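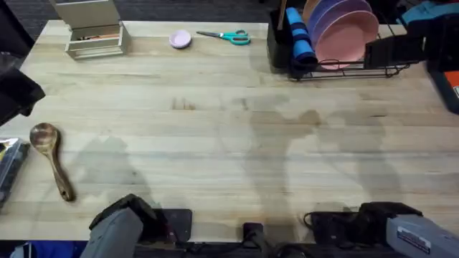 Kerden cell, both arms at the near edge, spoon and scissors out.

Thread on arm assignment in bimanual tabletop policies. We have a result on the Kerden cell that is smaller than I hoped for and I think still worth posting. Preprint in December if the ablations finish.

The problem: with two arms and one object, something has to decide which arm goes. Most demonstration-trained policies leave that implicit. The operator picked an arm, the network learned the habit, and near the midline of the table the habit is inconsistent.

What it looks like at run time: both arms start toward the object, both slow down, one retreats. Sometimes they do it again. We call this dithering in the logs. It eats the time budget and occasionally ends with the grippers in contact.

Our method is called Sowerby. It adds a discrete assignment variable (left, right, handover) predicted from the first observation and held until a release event or a timeout. The action head is conditioned on it. Everything else is the Trultska baseline, unchanged.

Labels for the variable come from the demonstrations we already had. First gripper to close on the object gets the label. If the other gripper closes on it before release, the label is handover. No extra annotation pass.

Task for this thread: move a wooden spoon from the tabletop to the utensil holder in the dish rack. The rack is on the far right of the table, so a spoon on the left side can be a handover or a long reach with one arm. Both count as success.

Scissors, plates and the rest stay out as distractors. We don't clear the table between trials, and the far-edge items drift over a day of running. Start poses for the spoon are drawn from a fixed list, same list for both policies, order shuffled.

Protocol: 100 trials per policy, same checkpoint budget, same operator doing resets. Success means the spoon is in the holder and both grippers are clear of the rack at timeout.

Result: Trultska baseline 78 successes, Sowerby 84.

That is a difference of 6 points. At this sample size the interval on the difference includes zero, and I would not claim a success-rate improvement from it. Please don't cite it as one.

The dithering result is clearer. Baseline dithers mostly when the spoon starts in the central band. With assignment held, it is close to absent there. Median time to first grasp drops too, and the slow tail is mostly gone. Plots in the preprint.

So why doesn't success move more? The remaining failures are mainly at insertion. The spoon arrives at the holder rotated in the grip and the bowl or the handle catches the rim. Assignment does nothing for that. Both policies fail the same way.

There is also a new failure. If the first prediction is wrong (say, left for a spoon the left arm can't carry all the way), Sowerby stays with it until timeout. The baseline would sometimes recover by accident. Shortening the hold brings the dithering back.

Čestmír Hudec suggested re-predicting on a stall signal from joint velocity instead of a clock. First runs look reasonable. The threshold is sensitive and I don't have numbers I trust.

Things we have not tested: two objects at once, deformables, any table other than this one. Skotia has the same arms with a different mount spacing and we plan to run the checkpoint there without retraining. I expect the central band to shift and the assignments near it to be wrong.

Wood grain and stains on the tabletop are in all the training data. We haven't checked how much the assignment head uses them as position cues. On the list.

Code will go up with the preprint. The labeling script is short and should work on any two-arm log that records gripper state and object contact.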